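Countertop Sealing: Common Questions

Does my granite need sealing?
Most granite does. Leave a few drops of water on it for 17 minutes. If the stone darkens, it's time.

How much sealer should I order?
One Wernent bottle covers over 300 square feet.

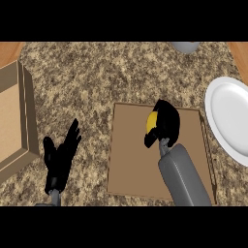 Speckled granite in tan, beige and dark brown.

Can I use vinegar to clean it?
No. Use dish soap and warm water.

Who do I call about a chip?
Ask for Darren Mottram in the Heydari repair shop, extension 541.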